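Sollgate opened its kitchen test area to visitors on a Tuesday in October, and 49 people signed up. The group is working on pouring, a task that combines a rigid grasp with a load that shifts as the vessel tilts.

Kamonchanok Onsri, who leads the manipulation work, ran the morning session. The training set for the pitcher task stands at 131 demonstrations, each recorded by an operator guiding the arm by hand. A wrist camera and a fixed camera feed the same policy, trained with Dobson, the group's in-house software. 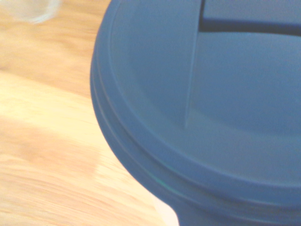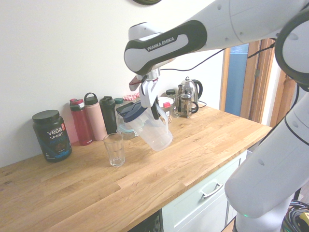 The fixed view supplies the position of the glass relative to the spout. The wrist view matters most in the last few inches of the approach, when the gripper can hide the handle from the other camera. Motion blur at that stage is a known problem, and Onsri's team has cut the approach speed twice since spring.

Decha Klinhom handles evaluation. He scores grasp and pour separately, because a run can fail at the second step after a clean first one. Some 11 runs are needed before he will compare two versions of the policy. Transparent objects remain the weak point, he told visitors, and depth readings on them are mostly discarded.

The next session covers lids.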